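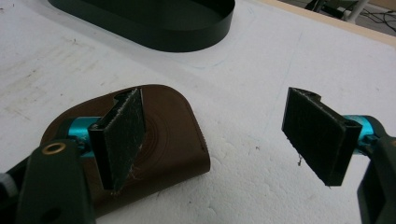 Minutes of the Prirnel Players, 2022-02-15, upstairs at the hall, written up by me (Shewit Wubshet) because I lost the coin toss again. Present: me, Safta Tănase, Tsz-kin Chien, Živko Grgić. Sebastian Enache came in halfway through the costumes bit, still in his bike helmet. We started with the wood in Act Two, as we always seem to. Safta wants one green for the whole thing and passed round five paint cards with names none of us could take seriously. I said the dark green of the felty pad in the photo at the top is the one I've had in my head since Christmas, fuzzy edges and all, and that if the leaves on the backcloth had bits of loose fibre hanging off them like that I'd be delighted. Tsz-kin thinks it'll go black under the lamps. Safta will paint a test board and we'll look at it from the back row with the lights on.

Last time's minutes: agreed, apart from my spelling of "proscenium", now fixed.

The play. We're doing Gosling in July, that's settled, and I'm so pleased! Živko has cut the script down and it now has one interval instead of two. He read us the new end of Act One, doing all the voices, and the miller's speech is far better short. Safta misses the song about the well. Živko says it can come back if somebody can be found to sing it, and then everybody looked at me. I have said I'll think about it.

Money. We have £2448 in the account. The quote from Alletora for hiring the lights, the desk and somebody to drive it all for the week came to more than 3000, so that's that unless they can do it for less. Tsz-kin is going to ask them for a price without the operator, as he's run a desk before and would quite like to do it again. If that's still too much we go back to the old lamps on the stands and nobody mentions the buzzing. I asked whether we could put ticket prices up by a pound. Živko was against, Safta was for, Tsz-kin wanted to know the price of everything else first. Left until next time.

Seats. Long chat about this. If we play it on the stage we get the usual rows. If we do it in the round, on the floor, we only get 44 a night, but the goose chase would go right past people's knees and I think that's worth a lot. Živko worries about the older lot in the audience and their handbags on the floor. Safta pointed out that a backcloth isn't much use in the round, which rather took the wind out of me after all that talk about green. We didn't vote. I'm to mark both layouts on the floor with tape before rehearsal so we can walk about in them.
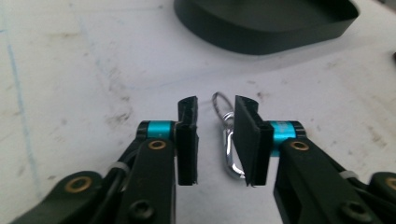
White tabletop with its scuffs and grey smudges, and the dark tray at the top.

Costumes. Safta has been through the cupboard and made a proper list, 51 items, a good few of them single gloves. The wedding dress has moth and has been moved to a bin bag in her garage. The geese will be in white shirts with the sleeves let out. She'd like everyone to bring in any plain white shirt they can spare, any size, stains fine if they're under the arm. Sebastian (arriving) offered four. He then asked what we'd decided about the stage and we had the whole conversation a second time, only quicker. He's for the round, so that's two of us.

Feet. Orange tights or orange wellies? Wellies got the laugh, but they're noisy on the boards and Živko wouldn't be able to hear his own prompts. Tights, then, unless Sebastian can find something at the market.

Posters. Sebastian has done two designs, one with a goose looking straight at you and one with the mill. We all went for the goose. He needs the wording from Živko by the end of the month. Gitero will print them and have said they'll fold the programmes too if we get everything over in one go - so please let's not do what we did with the panto.

Auditions. Two evenings, both in the hall. Anyone can read for anything. Živko would like people to pick a page and have a go at it beforehand, out loud, to the cat if need be. I'll write something for the noticeboard.

Any other business. The side door is sticking again and Tsz-kin will plane it. The tea urn has gone home with somebody and we'd like it back. Safta asked if we could finish by nine in future, and we talked about that until twenty past.

To do: Safta, test board. Tsz-kin, Alletora and the door. Me, tape and noticeboard (and the song, possibly). Živko, poster wording. Sebastian, shirts, tights.

Next meeting same place, and it's Živko's turn to bring biscuits.

Prirnel Players | Contact us | © 2022 Prirnel Players | Back to top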